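Zwei Arme, eine Kiste: Zelle für den Küchentisch-Roboter, Teil 2

Im ersten Teil stand der Rahmen, jetzt kommen Wände und Arme dran. Das Projekt heißt bei uns Grimon, den Namen hat Lorcan Mulligan ausgesucht und seither nicht begründet.

Schritt 1: Wände einsetzen

Die Eckprofile zuerst ausrichten, dann die drei Platten einschieben. Vorne bleibt offen. Unsere Wände sind rot, über die Farbe wurde in der Werkstatt länger diskutiert als über die Statik.

Schritt 2: Arme montieren

Beide Montageplatten kommen auf die vordere Aluschiene, Schrauben erst handfest anziehen. Danach jeden Arm einmal von Hand durch seinen Bereich führen. Stößt der Ellbogen an die Wand, wandert die Platte eben ein Stück zur Mitte – bei uns dreimal.

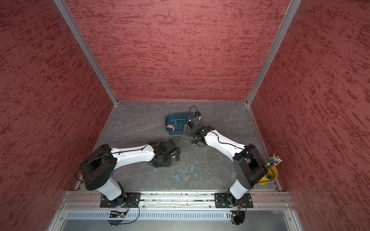
Schritt 3: Kabel verlegen

Am Arm entlang festclipsen, am Handgelenk eine großzügige Schlaufe lassen. Wer hier spart, lernt seine Stecker sehr gut kennen. Der Kabelkanal sitzt vorne unter der Schiene. Und die Nuten bitte gelegentlich aussaugen, da sammelt sich alles.

Schritt 4: Erster Griff

Mit einem kleinen Block und der Kiste anfangen, im langsamsten Modus. Flache Plättchen kommen später dran, die sind gemeiner, als sie aussehen. Not-Aus in Reichweite legen, und zwar in die eigene.

Teil 3 behandelt die Kalibrierung und kommt im November, sofern Lorcan die Messuhr wiederfindet.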